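3.2 Collection of the container demonstrations

The container tasks make up the second part of the Sikano set. We chose them because they need both hands at once, and because a clear plastic wall is hard to find in a color picture. Each demonstration is one short piece of two-handed work at a table, done by a person and recorded from several viewpoints. Nothing in the task is scripted beyond the start state and the end state. The demonstrator decides which hand steadies the container and which hand does the rest.

We kept 2,614 demonstrations after checking. They come from 9 demonstrators, who were each given a spoken description of the goal and 30 practice tries that were not kept. We did not ask them to move slowly. In an earlier round, carried out in April, demonstrators had been told to work "at robot speed," and the recordings showed long pauses in places where a person would not normally stop. Policies trained on that round copied the pauses.

Views taken close to the hand differ a great deal from views taken at the head. The close view turns with the tool, so walls and doors come out at steep angles, and a glove can cover much of what matters. We left these views unrotated and did not crop them.

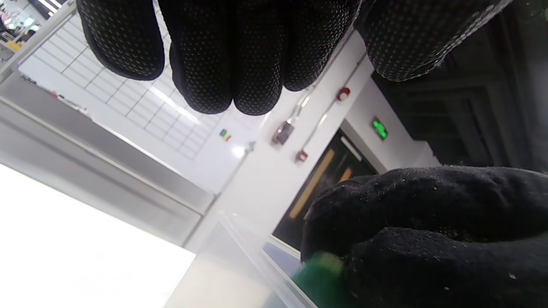

Figure 4. Close view from the hand-held gripper tool. Two black gloves are in view, one with a dotted grip surface and one of plain knit, with the edge of a clear plastic container below.

The close view is the only one in which we could reliably judge the gap between a fingertip and the rim. It is a poor guide to everything else. For labeling, the two annotators worked from the head view first and turned to the close view only to set the moment of contact. Bhavana Kandasamy wrote the labeling rules and Satish Pisharody checked a sample of the labels against them. Where they disagreed by more than a few video frames, the later time was used.

Hand motion was taken from controllers strapped over the backs of the gloves. A controller held in the palm would have given a cleaner signal, but it would also have kept the fingers from closing on anything. With the controller on the back of the hand, the demonstrator can press, pinch and push with all the fingers. The cost is a fixed offset between the controller and the fingertips, which we measured again each time the straps were put on.
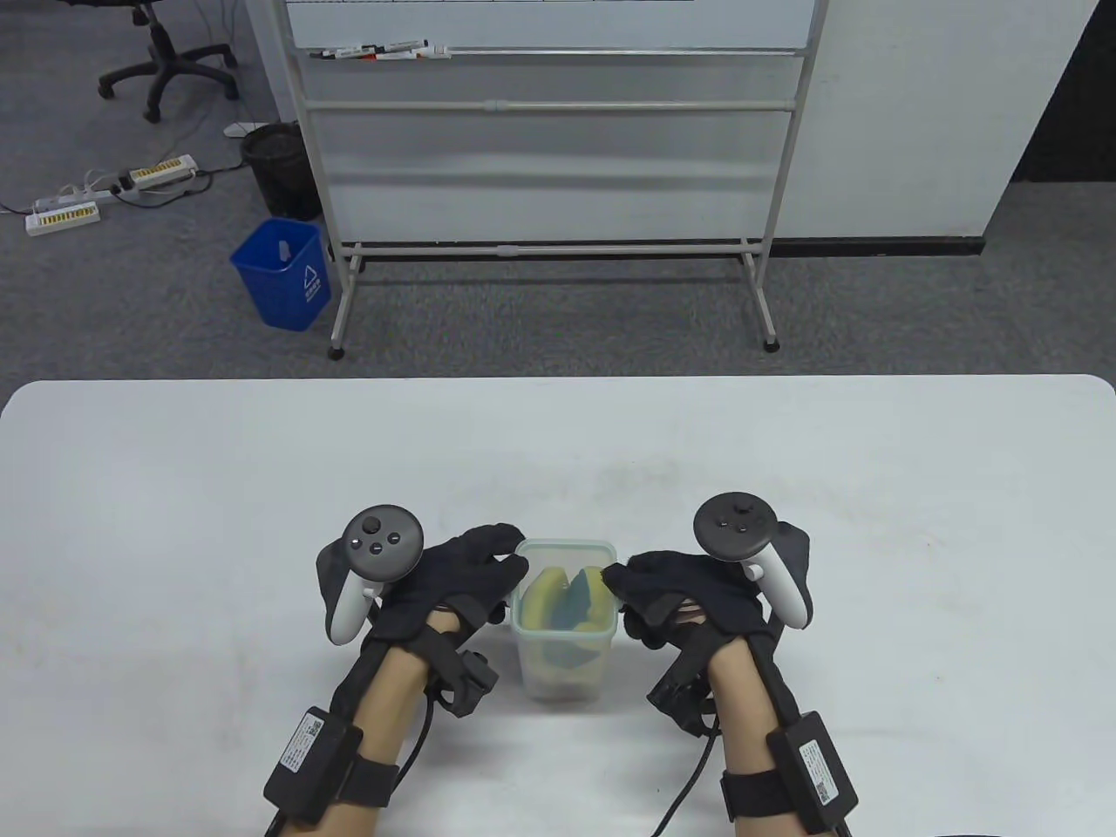

The offset was stored with each recording and applied later, when the Ballau format was written out. We kept the raw controller track as well, so that other groups can apply their own correction. Two recordings in which a strap had slipped partway through were found by comparing the offset before and after, and both were removed.

Sponges were used as the contents for most of this part. They change shape when pushed, they spring back, and their colored layers make it easy to see which way up they are. A soft object also forgives small errors in the approach, which means that a demonstration can succeed in many slightly different ways. We wanted that spread in the data. A set made up only of near-identical motions gave worse results in our Ramasamy tests, even when it was the larger of the two.

Lids were treated as separate objects with their own labels. A lid may start flat, leaning or in the hand, and the label records which. Of the demonstrations that were thrown out, 514 failed on the lid step alone, most often because the lid was pressed down at one corner and the other corner stayed up. These are not part of the training split. We release them in their own folder, as they may be of use for work on detecting failure.
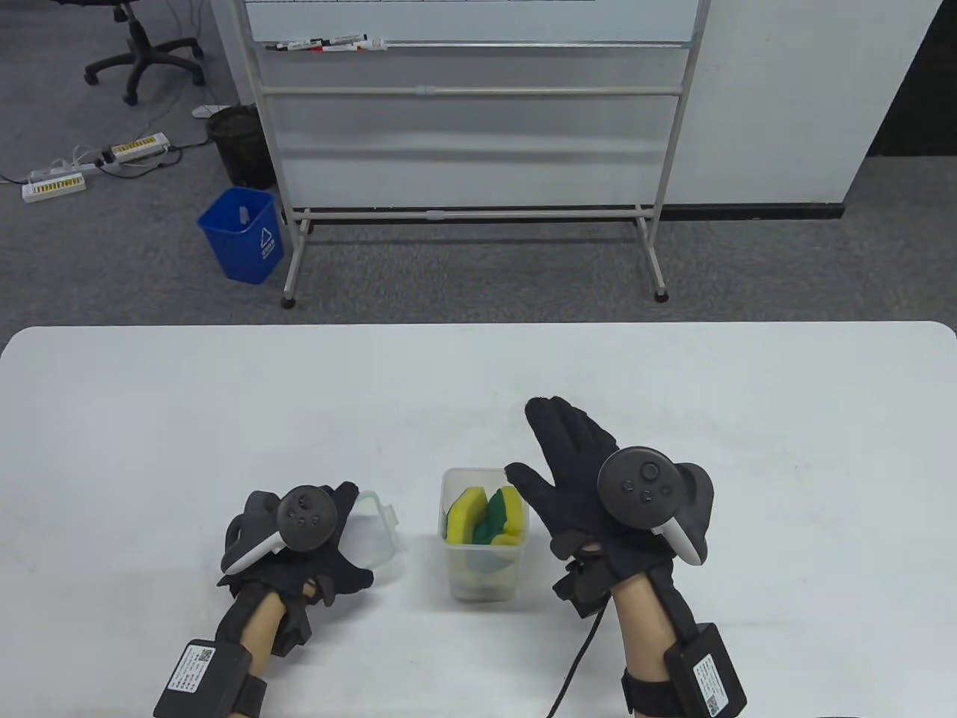 Why were failed demonstrations kept out of training if they still hold useful motion?
The training method used here treats every recorded step as one to copy and has no way to mark a step as bad. Adding the failed lid steps lowered the success rate on closing and left the other steps unchanged.

The Broltlow baseline described in Section 4 was trained on the same split. Its input is the head view and the corrected hand track, without the close view, and the results should be read with that in mind. Start states were varied between demonstrations by moving the container and turning it by hand, with no marks on the table. Demonstrators took a break whenever they asked for one, and the straps were refitted after each break.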